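Re-gluing loose hinge blocks on painted play furniture
Cadiria Help Exchange / Repairs and Materials
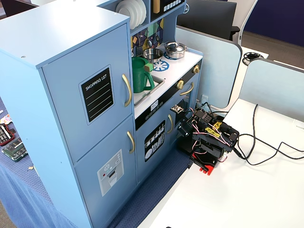
Page 8 of 9

Posted by Povilas Eglītis

I have a painted MDF cupboard, child size, with hinge screws that no longer bite. The holes in the side panel have stripped to powder. PVA and matchsticks held for a month. Is there a filler that takes a screw again, or do I replace the panel?

2 replies

Kumiko Ishida
Drill the hole out to 6 mm, glue in a beech dowel, leave overnight, then drill a 2 mm pilot. Matchsticks fail in MDF as the surrounding fibre has already gone. Before gluing, run thin superglue into the bore and let it harden. Keep the dowel 1 mm short of the far face or it will show through the paint. Refit with the original screws by hand, no driver. A door under about 700 g needs nothing stronger. If the panel has swollen from damp, replace it.

borkus_shed
Two-part car body filler. Did mine in March, still fine. Sand it before it goes fully hard.

Povilas Eglītis
Dowels in, both doors hang level. The lower one needed a washer behind the hinge.

Viewed 2,845 times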